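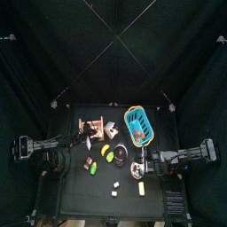 *The tan wooden box and a round white and pink plate on a black tabletop.*

**PIDOW, 15 July 2022** – Trirkow, the maker of small household goods, is adding a table set to its Yeom line. The Yeom Table Set pairs an open wooden box with round plates in white and pink, and goes on sale next month through Tellevach stores and the Tellevach online shop.

The set is meant for homes where the table is used for more than one thing in a day. A lot of customers told Trirkow that they eat, pay bills and do homework in the same spot, and that the small items left over from one job are usually still there when the next one starts. The box gives those items a place to go. It has no lid, so things can be dropped in and picked out again without moving anything else first.

Trirkow has sold wooden boxes under the Yeom name before, but only as separate storage pieces for shelves and closets. The plates are new to the line. The company began work on the combined set after a customer survey in May, in which people were asked what they kept within reach at meals. Answers included napkins, mail, pens, medicine and recipe cards.

"We kept hearing that the middle of the table had turned into a storage area," the company said in a statement. "People were fine with that. They wanted it to look a little better and to be easier to clear before dinner."

## What comes in the set

Each Yeom Table Set includes one open rectangular box and two round plates. The box is light-colored wood and is sold ready to use, with no assembly. It can sit in the center of the table during a meal or be pushed to the back when more room is needed.

The plates are white and pink. They are sized for a sandwich, a slice of cake or a small breakfast, and they also work under a mug or a bowl. Customers who want larger dinner plates will still need to buy those separately. Trirkow does not plan to add a dinner size this year.

Boxes and plates will also be available one at a time. Tellevach will stock single plates in the kitchen department and single boxes with home storage. The full set will be shelved in the kitchen department only.

## Care

The box should be wiped with a damp cloth and dried right away. It should not be soaked or put in the dishwasher, and food should not be stored in it without a wrapper or a liner. The plates can go in the dishwasher on the top rack. They should not be used in the oven.

Small marks and changes in tone are normal in wood and are not covered as defects. A box that arrives with a split side or a loose corner can be returned to any Tellevach store with the receipt. Online buyers can ask for a replacement through their Tellevach account.

## Availability

The first run is 2,000 sets. Of these, 100 are being held for Tellevach's Pidow store, where the set will be on display before it reaches other locations. The remaining sets will be split between the other stores and online orders. A second run has been scheduled, but Trirkow has not set a delivery date for it.

Orders placed online before the release will ship in the order received. Store pickup will be offered at every Tellevach location with a service desk. Customers who have already ordered a single Yeom storage box can keep that order or change it to the full set and pay the difference at checkout.

Prices will be posted on the Tellevach website when ordering opens. Sets bought as gifts can be packed in plain cardboard at no added charge. Gift wrapping is not available for online orders.

## About Trirkow

Trirkow designs and sells household goods for kitchens, dining rooms and closets. Its main office is in Pidow. The Yeom line covers everyday storage and table items.

## About Tellevach

Tellevach is a home goods retailer with stores and an online shop. It has carried Yeom products since the line was introduced.

**Press contact:** Trirkow Press Office, Pidow. Sample sets are available to home and kitchen publications on request. Please include a mailing address and the planned date of publication.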